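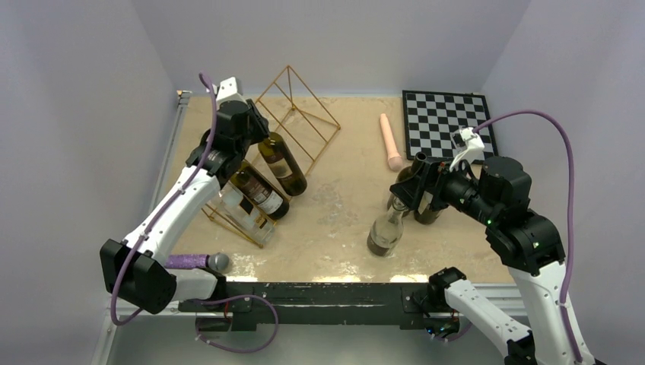
Pirkgate back online after 13 hours of slow and missing pages

The hosting service Pirkgate is working normally again after a fault that made many customer websites slow or impossible to open. The first complaints came shortly after 4 in the morning, and the last group of sites returned in the early evening, 13 hours later.

According to Elsa Åberg, head of operations, the problem started with a wrong setting in the name servers during a planned update. Visitors were sent to an old address, and many of them saw only a blank page or a time-out message. Email was not affected.

The outside monitoring site Satti, which checks the main Pirkgate address every 3 minutes, showed 22 failed checks in a row before the first answer came back. After that the response time stayed high until the afternoon.

Small shops felt it most. Agustina Ocampo, who sells sewing patterns online, said she first believed that her own connection was broken. "I restarted my router many times. Then I looked at Satti and I saw the red line," she said.

Pirkgate's own status page was also down in the morning, because it uses the same name servers. Åberg said the page will be moved to a different provider in November.

Customers who still see the old page should clear the browser cache or try another network. Requests for credit can be sent through the customer panel, and 200 have already arrived. Pirkgate promises to answer all of them by email.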